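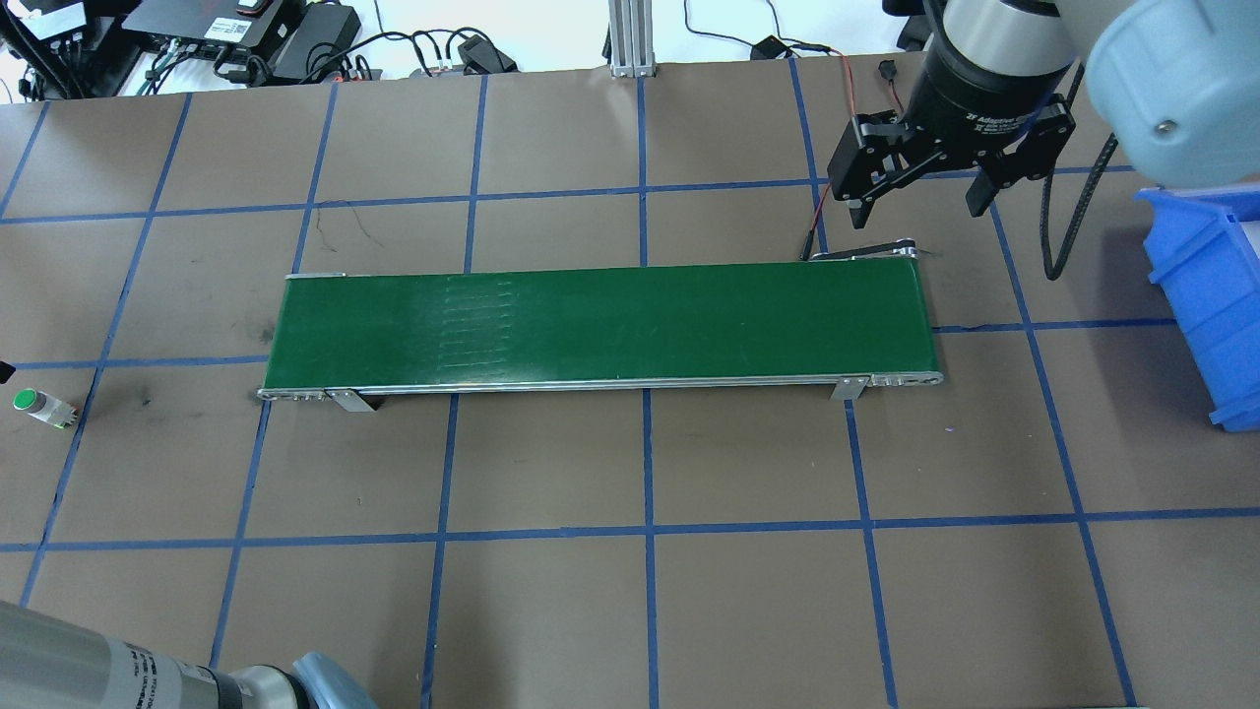
Enciclopédia > Robótica > Métodos de aprendizagem

Método Susesov
Leitura: 1 min

O método Susesov ensina um braço robótico a pegar peças numa esteira a partir de demonstrações humanas. Conheci a coisa na Jomulitz, e olha, gostei! A gente grava 200 demonstrações, treina a política e só depois varia a velocidade da esteira - parte chata, confesso. No teste da Muditz foram 1000 tentativas, com 30 falhas, quase todas em peças cilíndricas. Com duas peças coladas ele ainda se enrola bastante (eu também me enrolaria).

Categorias: Manipulação robótica | Aprendizado por imitação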